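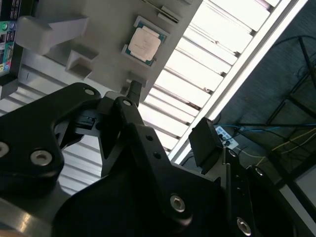

Processor Fixtures, Bench Notes and Pictures

Jan 30, 2019

The fixtures on this page hold a desktop processor by the edges of its green substrate, in a shallow square recess. The metal heat spreader faces out. Plotow revision B is printed in light gray plastic. The recess is cut slightly oversize and the part may sit at a small angle in it. Handle by the substrate edges only and keep fingers off the contact pads.

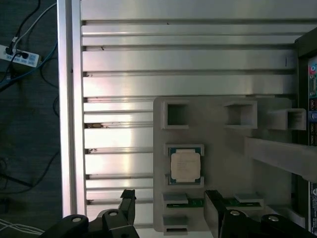
The tray lies flat on the ribbed aluminum bed. Small circuit boards go in the slots along its lower edge, below the processor. The square compartments across the top row are for taller parts. Clear the grooves with a soft brush before setting a tray down; debris under one corner will tip it.

Files for the tray are in the Pustico archive, 100 percent scale, no supports.

2 comments

Lenka Slanina: Does the recess hold up? Mine wore loose after 200 insertions.

Ľubica Kadlec: Same here, reprinted with a thicker lip. Fine so far at 840.

Recent galleries
Florkelance memory sleeves
Zelenák cable combs
Bench power layout, March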